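Kakel Garden Studio
Call for Participants: Bench Gardening and Floral Arranging Study

Posted Feb 15, 2021

Kakel Garden Studio invites expressions of interest from adults wishing to take part in a paid study of small-scale gardening and floral arranging. The study is conducted at our premises in Corkidden and examines how people of differing experience organize a compact work area, put away seed and hand tools, and arrange artificial flowers for display. The findings will inform the layout of the potting benches to be installed in the Pumance Community Greenhouse.

Up to 70 participants will be selected. No previous gardening or floristry experience is required, and applications from complete beginners are encouraged. Sessions begin in May and continue until all places have been filled.

What participation involves

Each participant attends two sessions of 100 minutes, held no more than 14 days apart. The first session is given over to storage and tidying: seed packets, small pots, trays and gloves are to be put away as the participant sees fit, using the baskets and shelving provided. The second concerns the arranging of artificial flowers in a vase, followed by clearing of the work surface. Participants will be asked to complete a short questionnaire at the close of each session. Natural flowers and loose soil are not used in either session.

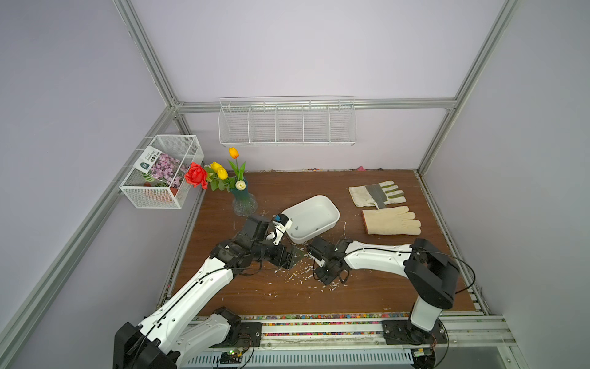 Work area with an artificial rose and tulips, work gloves, and basket and wire shelf for storage.

Gloves are supplied. Participants who prefer to bring their own may do so, provided these are clean and have no metal fastenings. Closed footwear must be worn in the building at all times.

Eligibility

Applicants must be 18 years of age or older and able to work standing or seated at a low surface for the length of a session, with breaks as needed. Current employees of Kakel Garden Studio and members of their households are not eligible. Persons who took part in the earlier Kazemi Shed Storage Survey may apply, but should note this on the form.

Honorarium and expenses

An honorarium is paid on completion of the second session. Local transit fares will be reimbursed on presentation of a receipt. Participants who withdraw after the first session will receive half the honorarium.

Confidentiality

Questionnaire responses are stored without names. Participation is voluntary and consent may be withdrawn at any time.

How to apply

Application forms are available at the front desk in Corkidden or may be requested by mail. Please indicate your preferred session times, any accessibility requirements, and whether your usual gardening is done on a balcony, in a yard or indoors. Applicants can expect a reply within 4 weeks. Those not selected will be placed on a waiting list unless they ask otherwise.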